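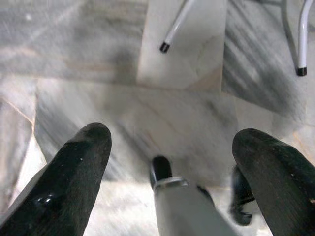
4. Floor preparation and placement on polished stone

This section applies to Stirard tables and benches with tubular metal legs when they are used on marble, polished granite, terrazzo or glazed tile. For carpet and sealed timber, go to Section 5. Assemble the underframe as described in Section 3 before you start, but leave the four foot screws finger-tight.

4.1 Before you begin

You will need:
Foot pack Pladex 34 (supplied in the hardware bag)
2 soft cotton cloths
pH-neutral stone cleaner
Spirit level
Tape measure
Low-tack masking tape
4 mm hex key (supplied)

Foot pack Pladex 34 contains four push-fit caps, four felt discs and four thin leveling shims. If the pack is incomplete, do not substitute rubber feet from another product. Some rubber compounds leave a permanent mark on marble.

CAUTION: Do not use vinegar, lemon-based cleaners, bathroom descaler or any other acidic product on marble. Acid etches the polish and the damage cannot be wiped off.

CAUTION: Polished stone is slippery when wet. Wear flat shoes with a clean, dry sole and keep other people off the area until the floor has dried.

4.2 Cleaning the floor

1. Remove rugs, mats and loose items from the area.
2. Sweep or vacuum with a soft brush head. Go over the joints between slabs twice. Grit trapped under a foot is the most common cause of circular scratches.
3. Dilute the stone cleaner as directed on its label and wipe the floor with a damp cloth.
4. Wipe again with clean water.
5. Dry with the second cloth and wait until no haze is visible when you look across the surface at a low angle.

Note: If the floor has been waxed or sealed recently, check the curing time with the installer. Felt discs will stick to a sealer that has not cured.

4.3 Fitting the feet

1. Lay the underframe on its side on a folded blanket. Two people are needed for the long version.
2. Wipe the inside and outside of each tube end. Remove any metal swarf or powder coat dust.
3. Push a cap onto each leg and twist it a quarter turn until the shoulder of the cap meets the end of the tube.
4. Peel the backing from a felt disc and press it onto the flat face of the cap for 30 seconds. The disc must not overlap the rim.
5. Repeat for the other legs.
6. Leave the adhesive for one hour before the feet take any load.

If a cap feels loose, check the inside of the tube for a burr. Do not glue caps in place. They have to be removed when the felt is replaced.

4.4 Marking the position

1. Decide where the long side of the table will run. Keep at least 900 mm clear on any side where chairs will be pulled out.
2. Mark the center of the first foot with a short strip of masking tape.
3. Measure 566 mm along the short side and mark the center of the second foot. For the long side, measure 162 cm on the long version, or use the figure on the frame label for other sizes.
4. Compare the two diagonals. They must match within 3 mm.
5. Where a mark falls on a joint between slabs, move the whole layout until all four feet stand on solid stone.

Note: Masking tape should come off the floor the same day. Residue can be removed with warm water.

4.5 Placing and leveling

1. Lift the underframe upright with one person at each end. Do not stand it on two legs and pivot it.
2. Lower it onto the marks, all four feet together.
3. Remove the tape.
4. Place the spirit level across the frame in both directions.
5. If the frame rocks, find the short leg and lift it slightly. Pull off the cap, insert one shim and refit the cap. Use no more than two shims per leg.
6. Tighten the four foot screws with the hex key, working diagonally.
7. Fit the top as described in Section 6.

CAUTION: Always lift the table to move it. Felt discs allow small adjustments of a few millimeters, but they do not make the table suitable for dragging. Sliding a loaded table can bend the leg tubes at the weld.

4.6 Inspection and care

Check the felt discs every three months, and after any spill that has reached the feet. Replace them when they are flattened, hardened or dirty. Wet felt must be replaced at once and the floor below it dried, as moisture trapped against a metal tube can leave a rust stain in light-colored stone.

Clean white powder-coated legs with a damp cloth and mild dish soap. Abrasive pads dull the coating. Scuffs from shoes usually come off with a white eraser, used with light pressure. Chips that expose bare metal should be covered with touch-up lacquer before the next wet cleaning of the floor.

Replacement discs are ordered as Pladex 34-F and are sold in sets of four. Tables supplied before August 2021 have a narrower tube and need the older cap, Pladex 32. The tube diameter is stamped on the inside of the crossbar.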